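Kreaturenwerkstatt Mazurek zeigt ihre Filmmonster in Stavton

Drucken | Per E-Mail versenden

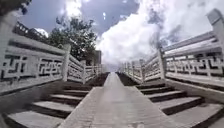
Originalmasken ab Juli zu sehen

Stavton. Die Werkstatt Mazurek, bekannt für ihre Masken und mechanischen Figuren im Horrorfilm, öffnet im Juli zum ersten Mal ihr Archiv für das Publikum. Gezeigt werden Stücke aus den beiden Filmen der Reihe »Stornov«, darunter der vollständige Anzug des Sumpfwesens aus dem ersten Teil. Dieser Anzug galt bei vielen Anhängern der Reihe lange als verloren. Nach Angaben der Werkstatt lag er in einem Lager in Kincombe, verpackt zusammen mit Gussformen und Probeköpfen.

Das Archiv umfasst 1149 Objekte. Nur ein kleiner Teil davon kann ausgestellt werden, denn das Material ist empfindlich. Schaumlatex wird mit den Jahren hart und bekommt Risse, besonders an den Stellen, wo der Darsteller sich bewegt hat. Die Restaurierung des Sumpfwesens dauerte ungefähr drei Jahre. Die Hände mussten nach den alten Formen neu gegossen werden, der Kopf dagegen ist noch im Original erhalten, mit der Mechanik für Kiefer und Augenlider.

Für Freunde der Filmtechnik dürfte der zweite Raum der interessantere sein. Dort stehen die Entwürfe in Ton, die vor den Dreharbeiten verworfen wurden, und man kann vergleichen, wie sehr sich das Gesicht der Kreatur verändert hat. Im frühesten Entwurf hatte sie noch Kiemen und ein viel breiteres Maul. Die Produktion fand diese Fassung damals zu nahe an einem Fisch und verlangte eine Figur, die auch im Halbdunkel menschlich wirken kann.

Begleitend zur Ausstellung laufen beide Filme im Kino Kincombe, der erste in einer neu abgetasteten Fassung. Der Beginn ist jeweils um 20 Uhr. Ob auch der seit langem angekündigte weitere Teil der Reihe zustande kommt, wollte die Werkstatt nicht bestätigen. Man habe Zeichnungen angefertigt, hieß es, ein Auftrag liege aber noch nicht vor.

Eintrittskarten sind an der Kasse der Ausstellung in Stavton erhältlich. Kinder unter zwölf Jahren haben nur in Begleitung eines Erwachsenen Zutritt. Das Fotografieren ist ohne Blitz erlaubt.

Drucken | Per E-Mail versenden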